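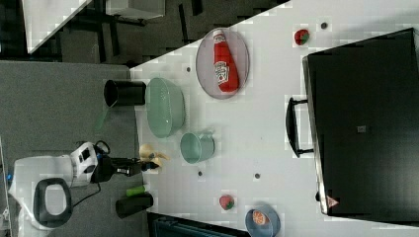
Stollgate Kitchen Table Demos

Data card, second revision. Please read the part on known problems before you train anything on this.

What this is

A set of teleoperated demonstrations in which a person drives a robot arm by remote control over a white table with toy kitchen items on it. There are 1,000 episodes across 14 task prompts. The robot work was done at Stollgate and the files were packed with the Gukance export tool. An operator performs the task, the arm copies, and everything the cameras and joints report is saved.

The name of the first release had the word "kitchen" in it with no mention of toys. We have kept the name so that old links still work, but we don't like it. No food is cooked, nothing is poured, and nothing is heavier than the plastic it is made of. If you want claims about household robots, this set will not support them.

Why it exists

Zikell wanted to know whether people with little practice could produce demonstrations good enough to learn from. The short answer is that we can't say yet. The trained policies look good on layouts close to the ones in the data. Move the bowl a hand's width and they get noticeably worse. Some of that is surely our model, and some of it is surely the demonstrations. We have not found a clean way to split the blame and we distrust anyone who says they have.

Tasks

Prompts are short sentences, one per episode. Typical ones:

put the strawberry in the bowl
put the ketchup on the plate
take the banana out of the cup
move the colander to the left
put the strawberry on the plate

The prompt was shown to the operator before the episode started. It was not checked against what the operator then did, except in the review described below. "Left" means left from the operator's seat, which does not match left in every camera view. We should have fixed this before recording. We noticed it in December, when most of the set was done.

Views

Each episode comes with more than one camera view. At least one looks down at the table and one rides with the gripper. Clocks were synced at the start of each session and then left alone, so expect some drift by the end of a long one. For most tasks it won't matter. For anything where the timing of the grasp is the point, measure it yourself first.

The overhead view is the one people like, and we think it is overrated. It shows the layout well and it shows the grasp badly, since the arm gets between the camera and the object at the exact moment you care about. Fast moves smear. Two of our own baselines used the overhead view alone and scored well, which made us suspicious – they had mostly learned where the objects tend to sit. 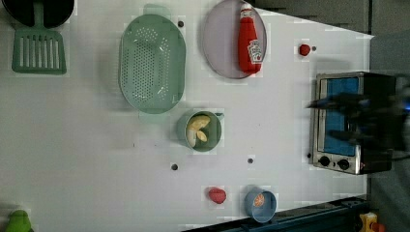
Layouts were supposed to be shuffled between episodes. In practice operators shuffled what they had just touched and left the rest where it was. You will find long runs of episodes in which the big items never move. If you split train and test at random, near copies of the same table will land on both sides and your numbers will be too kind. Split by session. The file sessions.csv has what you need, and the split we use ourselves is in splits/by_session.

Operators and control

Operators used a hand controller that maps wrist motion to the arm, with a trigger for the jaws. There is no force feedback. You can see the effect in the data as a lot of over-squeezing and a habit of pausing above an object before going down. Policies trained on this set pick up the pause too. One reader of the first revision called this "careful behavior." We would call it a person waiting to see whether the jaws line up.

Each operator got 40 minutes of practice before recording. That was too little for some and we have no score to tell you which ones. Operator IDs are scrambled but stay the same across sessions, so you can group by them.

The wrist view

This is the view we would keep if we had to drop the others. It is blurry near the edges and has compression marks around small objects, and it still gives more useful signal about the approach than anything overhead. It has one clear weakness: large items close to the gripper run out of view, so a model using the wrist camera alone has to remember where things were.

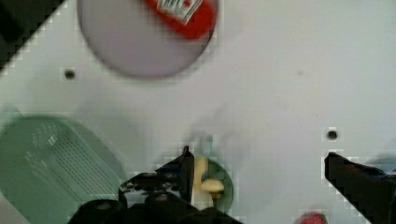
Wrist view, jaws open, with the banana near the left finger.

Labels

Every episode has a success flag. The operator set it by pressing a button at the end. We then reviewed a sample by hand and turned up 41 episodes marked as a success where the object was not where the prompt said it should be. Those have been corrected. The ones we didn't sample have not been, and there is no reason to think they are any cleaner.

Failed attempts are kept. Recoveries are kept as well, with no tag, so an episode may show a miss, a second try, and a success flag at the end. Whether that helps or hurts training is an open question. The Domínguez baseline, included in the repo under baselines, trains on all of it. It got better when we removed the failures and then got better again when we put half of them back, and at that point we stopped reading much into small differences.

Known problems

Left and right in prompts are not reliable, see above.
Object names vary between sessions. The same thing may be called a colander, a basket or a strainer.
Clock drift in long sessions.
Lighting hardly changes. Don't expect a policy to cope with a darker room.
The Saturday sessions used a different gripper calibration. They are flagged with cal_b. Don't mix them in without reading calibration.txt.

Loading

Run python load.py --split by_session --view wrist to get one episode at a time. The --view option takes wrist, overhead or all. Using all is slow on a spinning disk. If the loader complains about missing joint data, your download stopped early – check the sums in checksums.txt before opening an issue.

Use

Free for research. If you report results, say which split you used and how many real robot trials are behind each number. We will not link to results that leave this out.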